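Residents' Snack and Parcel Drive Moves Into Shared Rooms at Flisau House

October 21, 2019
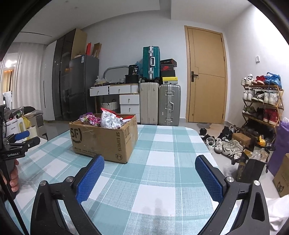 The Residents' Office at Flisau House has confirmed that the fall parcel drive will be run from the shared apartments this year, and that the packing of snack boxes has been moved out of the ground floor hall for the whole of the season. The hall is closed while its heating pipes are replaced. Work there began in August and is expected to continue until the end of the year.

The drive, now in its fourth year, sends boxes of packaged snacks to former residents who have left the house for a first job or a placement in another city. A total of 137 boxes were sent last fall. The office has set aside funds for 200 this time, and each resident may put forward up to two names.

Under the new arrangement, packing takes place at the dining tables of apartments whose residents have agreed to take part. Shipping boxes that have already been used once are accepted, provided that the cardboard is sound and the flaps close flat. Old address labels must be removed or fully covered before a box is handed in. A printed courier logo on the side of the box does not need to be covered.

"The hall gave us long tables and a great deal of floor, and we will not have either until the pipes are finished," said Khrystyna-Mariia Hutsuliak, residents' coordinator at Flisau House. "A kitchen table holds one open box and the things that go into it. We have asked people to work on one box at a time and to close it before they begin the next."

Contents remain limited to factory-sealed snacks in individual packets. Mixed boxes are preferred, with both sweet and salted items where possible. Glass jars, chilled food and anything opened and resealed at home will be returned to the donor. Homemade baking, which was allowed in the first year of the drive, is still excluded.

The office asks that heavier packets be placed at the bottom and that light bags of chips or crackers go in last. A box should be full enough that the contents do not slide when it is tilted, but the lid must not bulge. Tape is to be applied along the center seam and once across each end. Rolls of tape can be collected from the front desk between 4 p.m. and 7 p.m. on weekdays and should be brought back when the last box is closed.

Each finished box is weighed at the front desk. The limit is 2,000 grams, including the cardboard. Boxes over the limit will be opened in the presence of the person who packed them, and the surplus will be put toward another parcel. Very light boxes, under 600 grams, will be held back and topped up from general stock.

Storage in the apartments has been the main concern raised by residents so far. Many of the rooms are shared, and suitcases, shoeboxes and flattened cartons already take up much of the wall space at this time of year. The office has therefore agreed that no apartment will be asked to keep closed boxes overnight. Collection will be made each evening by Farouk, the delivery firm that serves the building, and residents who expect to be out may leave their boxes at the front desk before 7 p.m.

Flattened cardboard may continue to be kept on top of cabinets and refrigerators for the length of the drive, as long as it does not block the ventilation at the back of an appliance. It may not be stored in the corridors or on the stairs. The building rules on this point are unchanged, and material left in a corridor will be removed the same day.

The snacks themselves come from two sources. Residents may bring their own packets to the table, and the office has also placed an order with Ilar, a wholesale grocer, for general stock. The first delivery was received last week and has been divided among the participating apartments. A second delivery is due in early November. Address labels are being printed by Fovex, which also produced the greeting cards placed in last year's boxes. Cards this year will be blank on the inside so that residents can write their own messages.

Names and addresses of recipients must be submitted on the paper form available at the front desk. Forms sent by e-mail cannot be accepted, as a signature is required from the resident making the request. Where a former resident has moved again and no current address is held, the office will try to make contact by telephone before the parcel is assigned to another person on the list.

Ms. Hutsuliak said that the office had received several requests to include warm items such as socks and gloves. These have been declined for the present drive on grounds of weight, but a separate collection of winter clothing is under discussion and will be announced if storage space can be found.

Residents who would like to offer a table for packing should add their apartment number to the sheet at the front desk. All persons sharing the apartment must agree and sign. Tables should be cleared of food in preparation before packing begins. A tablecloth may be left in place.

Packing continues through the third week of November. The final collection time will be posted in the elevator and on the notice board beside the mailboxes. Questions may be directed to the Residents' Office, second floor, during regular opening hours.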